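# Three months with arms on the reset line 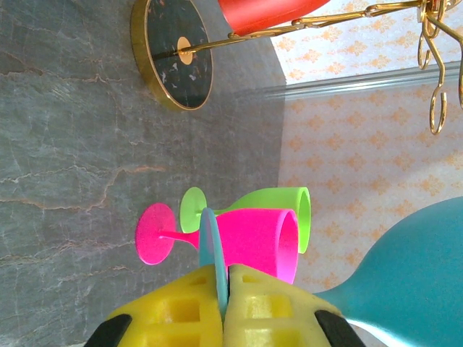 *Arm two on glassware, teal one in the fingers, pink and green still down on the marble.*

I work at a company called Dekamis. We rent out tableware and small furnishings for events and for store displays, and everything that comes back has to be checked, sorted and set up again for the next booking. I've been on what we call the reset line for five years. In March the company started moving part of that work to robot arms, and a few people have asked me how it's going, so I'm writing it down once.

The arms were set up by a contractor named Vuvau. They take the light pieces only: plastic wine glasses, cups, small racks. Anything made of real glass still goes by hand, and so does anything over a certain weight. The yellow fingers are made of plastic and they wear out. Changing a pair takes me about 20 minutes, counting the time to run the check routine afterward.

Wine glasses are harder than I expected. A glass lying on its side has a foot, a thin stem and a wide bowl, and each one wants to be held differently. If two of them overlap, the arm has to decide which one to move first. People do that without thinking. For the first few weeks the arm would stop and wait for one of us to press a button, and the button was on the far side of the table. We asked to have it moved. It took three requests.

The hook racks were the other problem. The hooks curl in different directions and some sit lower than others, and it's easy to knock one cup while hanging the next. We still do the final look on every rack before it gets packed.

My day is different now. I used to handle pieces from seven in the morning until the afternoon break, and my wrists hurt most evenings. They hurt a lot less. What I do instead is watch two stations, clear stops, swap fingers, and fill in the stop log. One of our bigger orders was for the Trallau hotel, 224 pieces, and the log for that job had 134 stops in it. Most were a few seconds each, but every one of them pulls you away from whatever you were doing. It's a more tiring kind of attention than I thought it would be.

The team is the same size. We were told in the first meeting that no jobs would be cut this year, and that has held so far. Next year wasn't discussed. Two people moved over to the Aliyu warehouse because they wanted more lifting work and less screen work, and their spots were filled.

The pay question is still open. The new duties are closer to what a machine operator does, but our job title hasn't changed and neither has the rate. I've raised it with my supervisor and was told it's being looked at.

The next change is a second tray size for the cups, which means new positions for both stations. I'm signed up for the training on that, and I'll post again when we've run a full order with it.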